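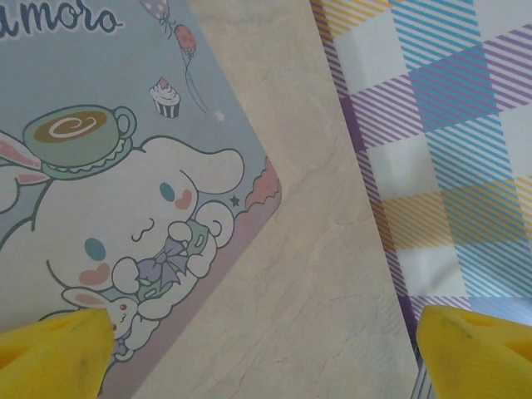 4. Wrist camera and first pick

Carry out this section after the arm is bolted down and the controller has passed its power-on check (section 3). You will need the Nunudero arm, the Hoseck gripper with yellow fingers fitted, the wrist camera cable, the practice cloth, and a flat printed card. Set aside 46 minutes for a first set-up. If you are only changing the fingers, go straight to 4.4.

CAUTION: Keep the red stop button within reach for the whole of this section. The arm moves without warning sound at low speed.

4.1 Preparing the table

1. Clear the area in front of the arm as far as it can reach. Cups, tools and loose cables should go on another surface.

2. Wipe the table top and let it dry. Stone, marble-pattern and wood tops are all suitable. Glass and polished metal are not, because the camera picks up reflections of the fingers and treats them as objects.

3. Lay the card flat on the left of the work area, printed side up. It does not need to be square to the table. A card set at an angle gives the camera more to work with than one lined up with the edge.

4. Lay the cloth flat on the right, leaving a strip of bare table between the cloth and the card. The camera software uses this strip to find the table height.

5. Smooth the cloth by hand. Small wrinkles do not matter at this stage, but the edge that faces the card should lie flat.

NOTE: Any card with a busy printed picture will do. A pale card with a cartoon puppy, a coffee cup and some balloons works well, as the dark outlines are easy for the camera to follow. Plain white cards and single-color cards will fail the focus check in 4.2. For the cloth, choose a pattern with stripes or checks. Plaid is a good choice.

4.2 Checking the camera view

1. Connect the camera cable to the port marked CAM on the wrist. Push until it clicks.

2. Turn on the controller and wait for the steady green light.

3. On the tablet, open Jirnunano Setup and tap Wrist View. If you are asked for an access code, enter 1818. You can change this code later under Settings – Users.

4. Tap Move to Start. The arm will rise and stop with the gripper pointing down over the table.

5. Look at the live view. Both finger tips should show along the bottom, one toward each corner. You should be able to see the card on the left and the cloth on the right with the bare strip running between them.

6. If one finger is missing from the view, the camera has been turned in its bracket. Loosen the small screw on the bracket half a turn, rotate the camera until both fingers show, and tighten the screw again.

7. Tap Focus Check. The fine lines on the card should look sharp on the tablet. The check takes a few seconds and shows Pass or Repeat.

8. If the result is Repeat, try the following in order:

– Wipe the lens with the dry cloth supplied in the camera box.
– Turn off any lamp that shines straight down on the card.
– Move the card a little closer to the middle of the view.
– Replace the card with one that has more printing on it.

NOTE: It is normal for the fingers to cover part of the card or cloth in the live view. The software knows the shape of the fingers and ignores that part of the picture. Small dark smudges or scuffs on the fingers do not affect this. Large marks, stickers or tape do, and should be removed.

4.3 First pick: card

Printed cards are thin and sit flush with the table, so they are harder to lift than a box or a bottle. We use one for the first pick anyway, as it shows clearly if the gripper height is set wrong.

1. In Jirnunano Setup, tap Practice, then Card.

2. Touch the card on the tablet. A thin outline appears around it. If the outline also takes in part of the cloth, move the two further apart and try again.

3. Set the speed to 5. Do not go above this for a first pick.

4. Tap Run. The gripper will open, come down over the nearest edge of the card, and slide one finger tip along the table until it gets under the edge.

5. Watch the finger tips. They should touch the table lightly. If you hear scraping, press the stop button and raise the gripper height by one step.

6. When the card has been lifted, tap Place. The arm will put it back where it came from.

7. Repeat until you have 9 good picks in a row. The tablet keeps the tally for you.

CAUTION: Do not hold the card down or guide it with your hand while the arm is running. The fingers are soft at the tips but the force behind them is enough to pinch.

If the card slides away each time the finger reaches it, the table is too smooth for the card. Put a thin rubber mat under it. The Pálfi mat from the accessory kit is the right thickness, and the height setting does not have to be changed when it is used. With any other mat, run Table Height again before you continue.

4.4 First pick: cloth

1. Tap Practice, then Cloth.

2. Touch the cloth on the tablet, close to the edge that faces the bare strip. This sets the pinch point.

3. Leave the speed at 5 and set the grip to Soft.

4. Tap Run. The fingers will close on a small fold of cloth and lift it clear of the table.

5. Check that only the cloth has moved. If the card has shifted as well, a finger has brushed it on the way down. Widen the strip and start again from step 1.

6. Tap Place. The cloth will not land flat, so smooth it by hand before the next try.

After a change of fingers, run this pick before you go back to normal work. New fingers are slightly stiffer than used ones and may need the grip raised one step for the first day.

NOTE: Thick towels and quilted cloth can be picked with the Hoseck gripper but need the wide fingers, sold separately. Do not try to make up for the wrong fingers by raising the grip to Firm. The cloth will slip out and the tips will wear.

4.5 Saving the set-up

1. Tap Save and type a name for the table. Use a name that others will recognize, such as the room or bench.

2. Write the gripper height and grip setting on the label inside the controller door.

3. Tap Park. Wait until the arm has folded before you reach across the table.

If you move the arm to another table, or swap the top of the present one, the saved height no longer applies. Repeat 4.1 and 4.2 in full. The two practice picks may be shortened to one good pick each.

4.6 Common messages

TABLE NOT FOUND – The bare strip is covered or too narrow. Move the cloth and card apart.

TWO OBJECTS AS ONE – The card and cloth are touching, or a corner of one lies over the other.

FINGER NOT SEEN – The camera has turned in its bracket. See 4.2, step 6.

HEIGHT LIMIT – The gripper has come down further than the saved height allows. Press stop, tap Park, and run Table Height.

GRIP LOST – The object slipped after it was lifted. For cards, check that the finger tips are clean. For cloth, pick a point a little further in from the edge.

If a message keeps coming back after these steps, send the log file from the tablet to Stepan Semeniuk at the Jirnunano service desk, with the name of the table as you saved it. Logs are kept on the tablet until the next restart, so send the file before you turn the controller off.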